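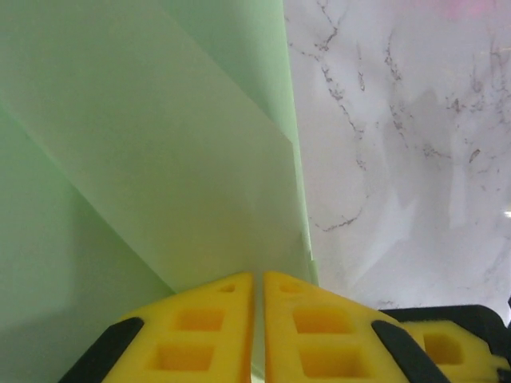 According to Rhydian, you should never regrout a shower in February, and he told me so again in a comment under my last post, along with the news that I'd picked the wrong grout, the wrong float and very likely the wrong house. He may have a point about the month. The bathroom was freezing with the window open, and the grout took its sweet time setting up.

But I did it anyway, and I'm glad! The old grout in our upstairs shower had been crumbling since before we moved in, and every time I scrubbed it a little more came away on the brush. I had two quotes from tile people (both perfectly nice, both very busy) and the lower one was $2130, so I bought a hand saw and a bag of Pirihi sanded grout and cleared my calendar.

Scraping out the old stuff took me 13 hours, spread over 6 evenings, with the radio on and my knees on a folded bath mat. I went through more blades than I care to admit. If you only take one thing from me, vacuum the joints twice, then go back with a damp sponge, because the dust hides down in there and the new grout won't grab.

The grouting itself was almost fun. I mixed small batches, pushed it in on the diagonal, and wiped down after each section – my arms were noodles by the end of it. I still have the corners to caulk, and Cadi is lending me her good caulk gun for that. After that I want to look at the floor by the tub, where one tile has started to click when you step on it.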